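Bed linen and bed making: your questions
Gurndale guest rooms. Last updated June 14, 2023

Do I need to bring my own sheets?
No. Every room has a fitted or flat sheet, a duvet and two pillows per person. Towels are included for stays of three nights or more. For shorter stays you can hire a set at the desk.

How often is the linen changed?
Once a week, before 11 in the morning. If you want it done sooner, leave the used sheets in the bag behind the door and ask for a fresh set.

My bed is against the wall. How do I get the sheet on?
Do the wall side first. Pull the mattress towards you by a hand's width, tuck the sheet down along the far edge, then push the mattress back. Work from the far corners to the near ones and smooth from the middle outwards. Small creases will drop out overnight.

Where should folded things go while I make the bed?
On the bed itself, once the sheet is flat. Keep them at the near side so you can still reach across — a folded towel or shirt won't mark the sheet.

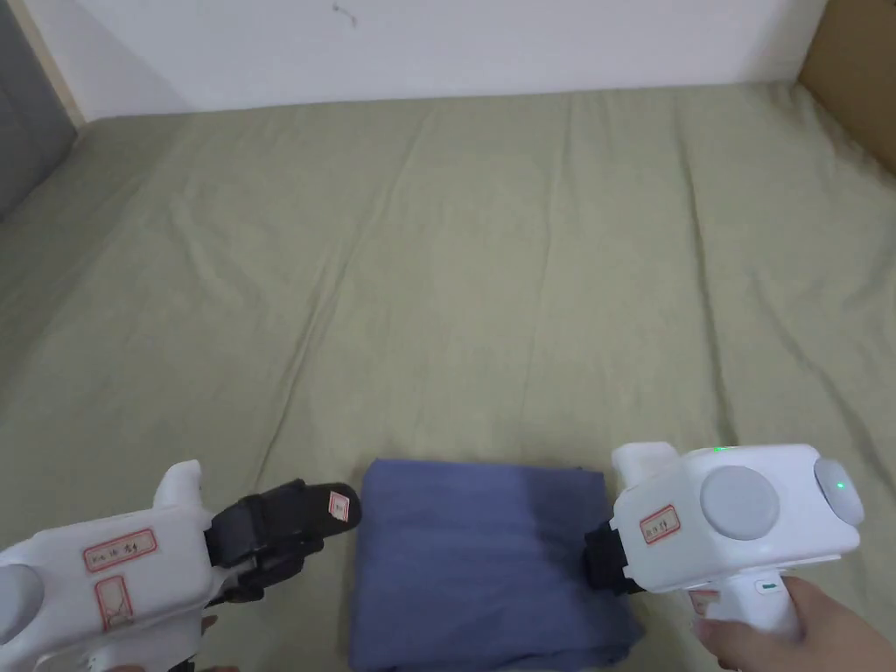 Mariann Vincze writes that she does it the other way round: she tucks the near side first, kneels on the mattress and finishes along the wall with the flat of her hand. She finds this easier on a wide bed, as the sheet doesn't slide about. Either way is fine, but please take your shoes off.

Which sheets fit which beds?
Green sheets are for the wide beds and white ones for the singles. The mattresses are up to 30 cm deep and the fitted sheets have elastic all round.

Can I wash the sheets myself?
Yes, in the laundry room next to the boot store. Use the 40 degree wash and leave out the fabric softener. The dryer takes 18 kg, but sheets dry better if you put in two at a time.

What if there is a stain or a tear?
Tell Rin Chiba at the desk, or ring extension 778. We don't charge for ordinary wear. Please don't use bleach on the green sheets — it leaves yellow patches.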